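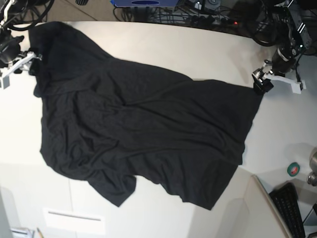
Indstead folds clothes for people who sell clothes. If you run a small label and the idea of getting a spring order out of its cartons and into neat, identical rectangles makes you want to lie down, we are the people you call. Most of what comes through the door is some version of the black short-sleeved T-shirt, which looks like the easiest garment in the world until it's spread across a white tabletop with creases running through the middle and one sleeve pointing off toward the floor. A black shirt hides its own seams and flaunts everybody else's lint. We have folded a great many of them and we still don't entirely trust them.

We're on the second floor of the old Tudose building, up the stairs and left at the door that says Grulta. Grulta made umbrella handles and left before we got here. We've asked about the sign. The landlord says it's on a list.

What we do

Unpacking, smoothing, folding, bagging, and size stickers. We'll also check for holes and missing labels while we're at it, and tell you about them in an email you won't enjoy. Shirts are the main business. We do sweatshirts, leggings, pajamas and dish towels, and we'll do fitted sheets for a price that has so far discouraged everyone who asked for it.

The smallest job we take is 20 pieces. The largest so far was 1,090, all tees, all black, in five sizes that the factory had mixed together with what I can only call enthusiasm.

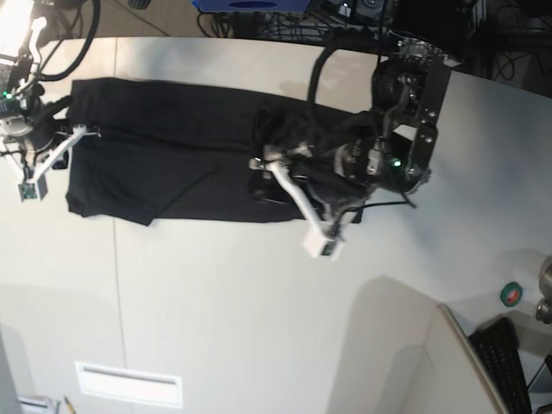

Ketsara Hemmin

I started Indstead after several years in the stockroom of a department store, where I learned that customers will unfold any sweater placed in front of them, look at it as if it had said something, and put it back as a ball. I spent those years making the balls flat again. It was not glamorous, but I got good at it, and at some point I noticed that small clothing companies were doing the same work at their kitchen tables at midnight and doing it badly.

My parents would like it known that I have a degree. It's in geology.

Our standard fold is plain. Front down, back seam centered, sides in to the width of the board, sleeves laid back along the body, hem up to just under the collar, then once more. The two things that spoil it are a twisted body and a flap of cloth doubled under where you can't see it, and with black cotton on a pale table you at least get a good look at the outline. I won't have patterned tablecloths in the building. We had one in the first month and folded a whole batch crooked to match the stripes.

You can also send us your own fold. Some clients have a drawing, some have a sample taped to cardboard, and one had a poem, which we did our best with.

How we work

Cartons get opened the day they arrive and counted against your packing slip. If your slip says 66 and the carton says 59, you'll hear from us before a single sleeve is touched. Everything is shaken out and laid flat before folding, even pieces that come from the factory already folded, as those tend to have a crease down the front that somebody in a hurry considered good enough.

Creases, since people ask: we smooth, we don't press. Soft creases will mostly lie down in a good fold. If the shirt has been balled up in the bottom of a carton for a season, you want a steamer, and we'll give you the name of a place down the street that has several.

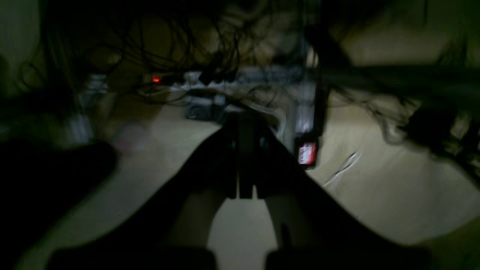
Yhon Carhuamaca has sent us his shirts since our second job, and when we asked for a few words for this page he wrote that he had once opened one of our parcels to check the fold, couldn't get it back the way it was, and had to wear the shirt home. He added that the leggings could be a bit narrower. They are now a bit narrower.

We had a longer page of comments like that, but most of them said "fine, thanks," and it was starting to look as though we'd written them.

Things we don't do

Tissue paper with a sprig of something in it. Ribbon. Anything with feathers, after May. We don't wash, we don't mend, and we don't fold wedding dresses, although we'll happily look at yours if you bring it by.

We also don't do rush jobs, except that we do, all the time – please ask early and sound sorry.
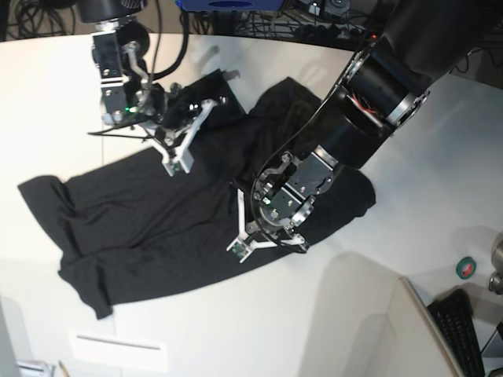 Sending us something

Write first and tell us what it is, how many, and what color. If it's black, tell us what it was packed next to. White fleece and black cotton in one carton is a long afternoon with a lint roller, and the lint roller is on your bill.

Mark the outside of each carton with your name and the sizes inside. Please don't use staples. Deliveries come up the stairs in the morning, the elevator being on the same list as the sign.

Prices are per piece and go down with quantity. They were last changed on 28 Jan 2020, when we finally started charging for hoods.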